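Hand-held gripper demos vs. teleop - is anyone getting real savings?
Forum > Manipulation > Teaching by demonstration

omakela
We have 264 demos done with the hand-held gripper and I'm still not sold. View from the tool, between tasks:

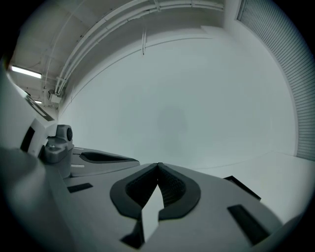
ngan-ling_t
How many of the 264 survive once you throw out the ones your arm can't follow? We lost 95 out of our first batch at Hodus. People twist their wrists in ways a six-axis arm won't.

omakela
Haven't filtered yet. That's kind of my point, the vendor number is always demos per hour, never usable demos per hour.

kamrul_h
Disagree with the gloom. I did 703 by remote control last year and it was misery. Laggy, and my operators were worn out by lunch. Hand-held is faster even if you toss a third of it.

ngan-ling_t
Faster at collecting. Did the policy get better?

kamrul_h
On pick and place, yes. On the connector task, no idea, we never ran them side by side.

ngan-ling_t
So you don't know.

Baloyi_bench
With remote control the arm has already done the motion once, so at least you know it can reach. Slow, sure. I'll take slow. Also what are you using for tracking? Ours drifts near blank walls and then the whole path is junk.

omakela
Camera only, no markers in the room. Haven't checked drift either, will do that before I filter.

mk_hung
Try 4 people on the same task before you collect any more. Our Tendberg set was all one guy and the robot learned his bad habits - it pauses before every grasp, same as him.

kamrul_h
A pause is fixable, just trim it.

mk_hung
We trimmed it. Then it started missing the grasp.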